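The Black Things Drawer: A Gallery

Posted in December by Serena Gatti

Everybody who moves house finds out what they own too much of. My sister found out it was mugs. With me it was black fabric. Black bags, black scarves, black sweaters, a black thing with sleeves that Helmi Eskola swears is a skirt. I own 33 black garments and would have told you, under oath, nine.

The sorting started at four in the afternoon, which in December is when the light gives up and black turns into navy, or charcoal, or "that one from Bestport." Orathai Kaewkla took charge of folding. Her method is strict and takes roughly 40 seconds a piece. Mine takes two and looks it.

We agreed on three piles: keep, give away, and Helmi. The third grew fastest. Samran Pongsiri came by to collect a lamp, got handed a laundry basket, and left an hour later without the lamp.

The gallery is short this time. I had meant to put up the whole wardrobe, before and after, but the after is still on the bedroom chair and I would like it to have some privacy.

Click to enlarge. It will still be black.
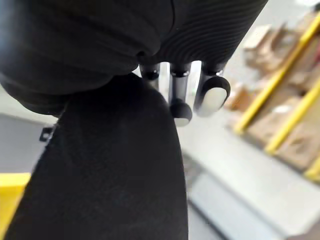
Bag or garment, pile undecided. Soft, anyway, and very black.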